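Section 5. Setting Up the Sorting Table

This section of the Sundo Bin Set guide describes how to lay out the bins and how to assign cylindrical containers to them. It applies to the standard set supplied by Ondau, which consists of one blue bin, one red bin and one translucent bin. Users of the older Borkach wall rack should refer to Section 3.

5.1 Before you begin

Choose a flat table with a plain surface. The table must be level and must stand firmly against a wall or other fixed support. Wipe the surface with a damp cloth and dry it completely. Each bin should be inspected for cracks along the rim and at the base of the ribs. Cracked bins must be withdrawn from use.

CAUTION: Do not place the bins on a surface that slopes or flexes. Tall containers may tip when a bin is moved.

5.2 Placing the bins

1. Set the blue bin at the left end of the work area.
2. Set the red bin in the middle, with its long side facing the user.
3. Set the translucent bin at the right end. The handle slot may face the wall.
4. Leave enough room between bins for a hand to pass freely.
5. Confirm that no rim rests on the rim of the bin beside it.

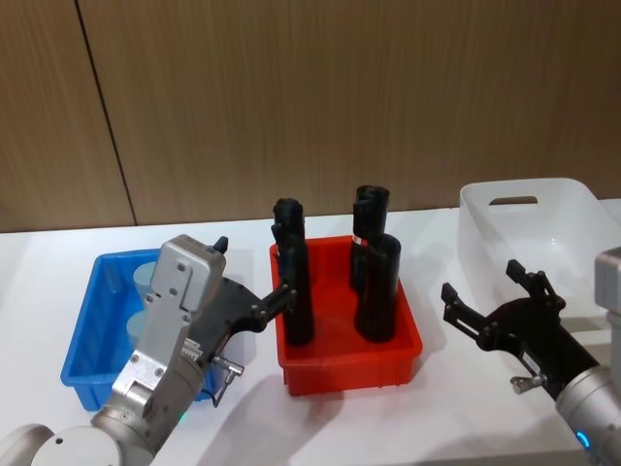
Can the order of the bins be changed?

The order may be reversed for left-handed users, provided that every table in the same room is arranged alike. Record the change on the layout card, part number 389, and keep the card with the set.

5.3 Assigning containers to bins

Containers are sorted by color before they are sorted by size. Pale containers go to the blue bin and black containers go to the red bin. The translucent bin is reserved for items that have not yet been assigned, and it should be cleared at the end of each working period.

1. Place the first container in a rear corner of its bin.
2. Place the next container in front of it, leaving a small gap.
3. Begin a second pair at the opposite end of the bin.
4. Turn any label so that it can be read from the front.
5. Check that each container stands flat on the floor of the bin.

NOTE: Open containers must be stored upright and must be empty. Do not stack one container on top of another.

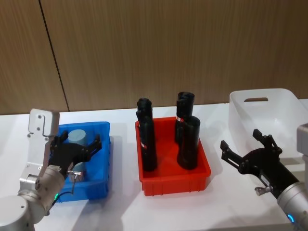 Space in the red bin is best used when the containers are grouped in pairs, as this keeps the weight even and leaves the center of the bin clear. Four black cylinders can be kept in this way, two at the left and two at the right, one behind the other. A user who needs to reach the rear container should lift out the front one first – it should not be pushed aside. The blue bin follows the same rule, although a single container may stand in it alone.

5.4 Removing and returning containers

1. Hold the bin steady at the rim with one hand.
2. Grasp the container near the top and lift it straight up until it clears the rim.
3. Return it to the same position after use.
4. If a position is left vacant, do not spread the remaining containers to fill it.

CAUTION: Never drag a bin across the table by one of its containers.

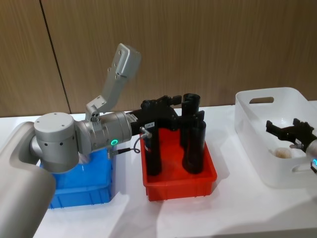
Bouazza wrote to us that the rule on vacant positions seemed wasteful at first, but that missing items were noticed much sooner once it was followed, and asked whether it could be relaxed for the blue bin. It may be relaxed where the blue bin holds fewer than three containers. In all other cases the rule stands.

5.5 Care of the bins

Wash the bins by hand in warm water with a mild soap. Dry the ribs with a soft cloth. Abrasive pads will dull the finish and must not be used. Replacement bins may be ordered from Ondau under part number 744, and replacement layout cards under part number 389.

Section revised 27 Mar 2021.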